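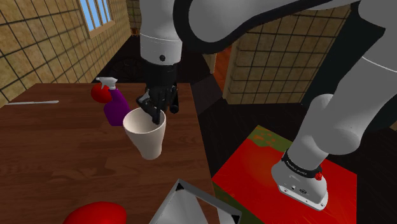 The cup task in our simulator, with the spray bottle left in as clutter.

Right, the planner news, as promised back in February. Bistance now has a proper grasp checker, and I've spent far too much of this spring feeding it cups.

The old version of Bistance looked at one thing: could the arm reach the spot without bumping into the table? Fine for blocks, hopeless for anything with a rim. A cup that leans even slightly puts its opening somewhere other than straight above its base, and the old code was quite happy to plan a finger straight through the side. The new checker works from the rim itself. It fits a circle to the mouth, tilts it to match the cup, then tries seven ways in and throws out any where a finger or the wrist would clip something close by (the purple bottle has been brilliant for this, it gets in the way of everything).

I ran 654 tries overnight with the objects shuffled each time. The checker turned down 206 of them before the arm moved at all, and I went through a big pile of those by hand the next morning with a lot of tea. Most were fair enough. A few were far too fussy – it treats the bottle's trigger as a solid lump, so it thinks there's no room when there's loads. That's next on my list.

If you build your own rooms in Tandorent, please pull the latest scene files before you try any of this. The old ones had the table height stored twice and Bistance would pick whichever it found first, which cost me most of a weekend! The Gilbert log viewer has had a small tidy as well: rejected grasps now show up in their own list with the reason next to each one, so you can stop scrolling through pages of numbers.

We haven't tried the checker on the real arm at Isbridge yet. I'd like the trigger problem sorted first, and I still need to work out how wrong the rim fit can be before the whole plan falls over. If you've got odd-shaped mugs modelled already, send them my way – handles especially, as I've been putting those off.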